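Filed under: walls, layout, things sold to you as easy

# Marking out a tape grid before you paint or hang anything

Most guides to this job tell you it takes ten minutes and a good eye. I've done it in three apartments and the shop in Toltow, and I don't believe in the ten minutes or the good eye. Allow an evening. If you finish early, go to bed.

A tape grid is useful for two things: transferring a drawing to a big surface, and working out where a group of frames or shelves will go. For one picture over a couch it's a waste of tape. Measure to the middle, put in a nail, done.

## What you need

- painter's tape, one inch or narrower
- a steel tape measure
- a pencil, fairly soft
- a four-foot level, or a plumb bob if you own one
- a plastic card for pressing edges down

You don't need a laser. I bought a Hakala cross-line laser on the strength of a page full of glowing reviews and it throws a lovely line that is thicker than my pencil mark. It lives in a drawer. You also don't need the kit Drolline sells with the printed corner stickers, which are stickers.

As for tape, I've paid extra for Ornance "precision" tape and I've used whatever was in the bin by the register, and for layout work I can't tell them apart. The claims on the package are all about paint bleed. You aren't painting up to these lines, you're looking at them.

## Measure the surface, not the plan

Measure the width at the top, middle, and bottom. They won't match. On my last wall the bottom came to 1,377 millimeters and the top was 7 millimeters less, and this was a wall the landlord described as "new." Use the smallest number. Then decide how many columns you want and divide.

I work in millimeters for this even though everything else in my house is in inches. Dividing 997 by anything on a phone is easier than dividing thirty-nine and a quarter by anything in your head.

## Put up the verticals first

1. Make a pencil mark at each column position near the top.
2. Hold the level upright at each mark and make a second mark near the bottom.
3. Stick the tape at the top mark, pull out enough to reach the bottom in one go, and lay it down along the marks.
4. Always put the same edge of the tape on the marks. Left edge or right edge, I don't care, but pick one and write it down.

People skip step 4 and then wonder why one column is a tape's width wider than the next. I was one of those people.

Don't stretch the tape. Stretched tape creeps back overnight and takes your line with it. The package says otherwise and the package is wrong.

## Then the horizontals

Same method, with the level on its side. Long runs are where it goes bad. Tack the strip at one end, tack it at the other, and only then press down the middle. If you work along from left to right with your thumb you'll get a ripple, and every ripple shows from across the room.

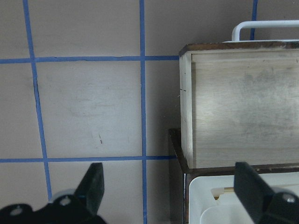
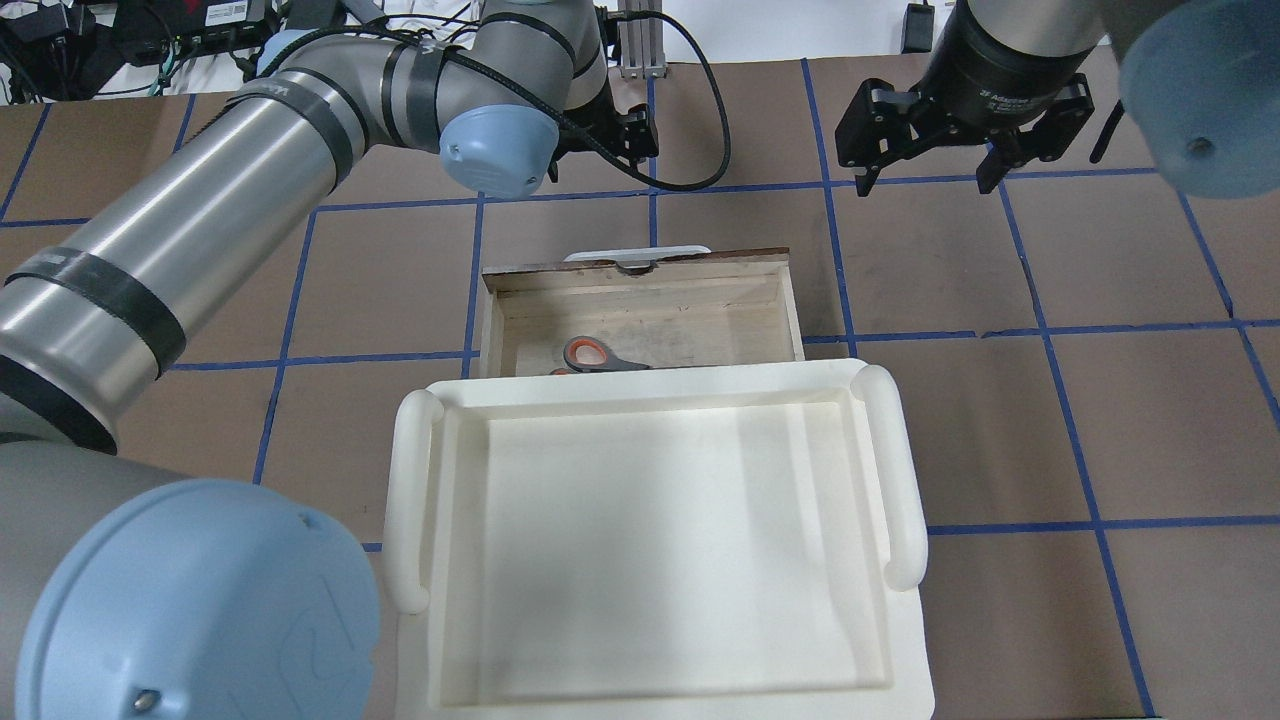 Blue tape laid out in a grid.

Next, check the diagonals. Measure from the top left corner of the whole grid to the bottom right, then the other way. If the two agree to within a few millimeters, leave it alone. I've seen advice to get them identical, and I'd like to see that person's walls.

If they're off by more than that, don't peel everything. It's nearly always one vertical that has drifted. Put the level against each in turn until you find it, and replace that strip with fresh tape - the old piece won't stick straight a second time.

## Using the grid

For a drawing, number the squares in pencil on the tape itself and copy one square at a time. For frames, cut paper to size and tape it up inside the grid first. Leave it up until at least Tuesday, or whatever day is a few days off. Arrangements I loved at nine in the evening have looked ridiculous over breakfast.

## Taking it down

Peel slowly, folding the tape back flat against itself. "Fourteen-day clean removal" is a figure I'd treat with suspicion on any paint younger than a month. I left a grid up through most of February and lost a strip of paint 108 millimeters long, right at eye level. Test a short piece behind a door first.

Pencil marks come off most flat paint with a white eraser. On gloss, use a damp cloth.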